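Packaging and Materials, Unit 4
Handout: Thin films and what passes through them
Prelthorpe evening course, version of 6/14/26

Please read this handout before the practical session. You do not need chemistry beyond school level, but you should remember what pressure is and how to calculate the area of a simple shape.

A thin film is a sheet of material which is very thin compared with its length and width. In packaging we mostly mean plastic, rubber and metal foil, alone or in layers.
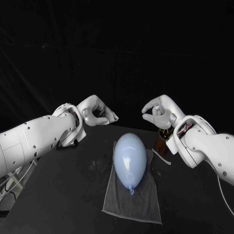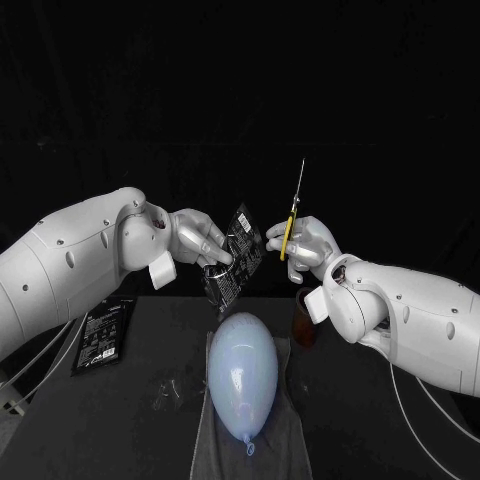
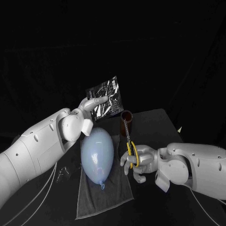
Fig. 4.1. Thin films in common articles: balloon (first picture), foil packet (second), plastic bag and balloon (third).

4.1 Why a film is never completely closed

Students often think that a film without holes lets nothing through. This is true for water in a glass bottle, but it is not true for gas in a rubber balloon. The gas dissolves a little in the material on one side, moves slowly between the long molecules, and comes out on the other side. We call this permeation. It has three steps:

1. The gas enters the surface (sorption).
2. It moves through the film (diffusion).
3. It leaves on the other side (desorption).

The second step is usually the slowest, and so it decides the speed of the whole process.

A leak is a different matter. A leak goes through a hole, a bad seal or a crack, and it does not depend on the kind of gas in the same way. In the laboratory report you must always write which of the two you mean. Many reports last year used the word "leak" for both, and marks were lost.

4.2 What the speed depends on

The amount of gas which passes in a given time grows with the area of the film and with the difference in pressure of that gas between the two sides. It becomes smaller when the film is thicker. If you double the thickness of one material and change nothing else, the flow is halved.

Note that we speak of the pressure of that gas alone. Air contains mostly nitrogen, and a bag filled with pure nitrogen still takes in oxygen from the room, although the total pressure is equal inside and outside. This is the point which gives most trouble in the exercises – read it twice.

Temperature is also important. In a warm store the molecules of the film move more, and gas passes faster. The Grurach tables, which you will receive in the session, are valid for one temperature only. It is written at the head of each column.

4.3 Comparing materials

Natural rubber is a poor barrier. A balloon filled with helium becomes soft much sooner than the same balloon filled with air, as helium is a small atom and passes easily.

Polyethylene, the material of many simple bags, is a good barrier to water vapour but a weak one to oxygen. For dry bread this is enough. For ground coffee it is not.

Aluminium foil is the best barrier of the group when it is undamaged. Very thin foil can have pinholes from rolling, and it can crack where it is folded. For this reason it is normally joined to plastic layers on one or both sides. The plastic also makes it possible to close the packet with heat.

4.4 Worked calculation

A test film has an area of 400 square centimetres. Under the conditions of the test, 30 cubic centimetres of oxygen pass through it in one day. How much would pass through 1000 square centimetres of the same film?

The flow is proportional to area. We divide 1000 by 400 and obtain 2.5. Then 2.5 × 30 = 75 cubic centimetres in one day.

Now suppose the film is made three times thicker. The flow becomes 75 ÷ 3 = 25 cubic centimetres in one day.

4.5 For the practical session

Bring a ruler, a calculator and the printed form Evau 2. We will use the small permeation cell in room 3166, and each pair will test one film. Do not touch the middle of the sample with your fingers – grease changes the surface. Write down the room temperature at the start and at the end.

Reading: Seyoum course reader, the chapter on barrier layers. The section on paper coatings can be left out, we come back to it in February.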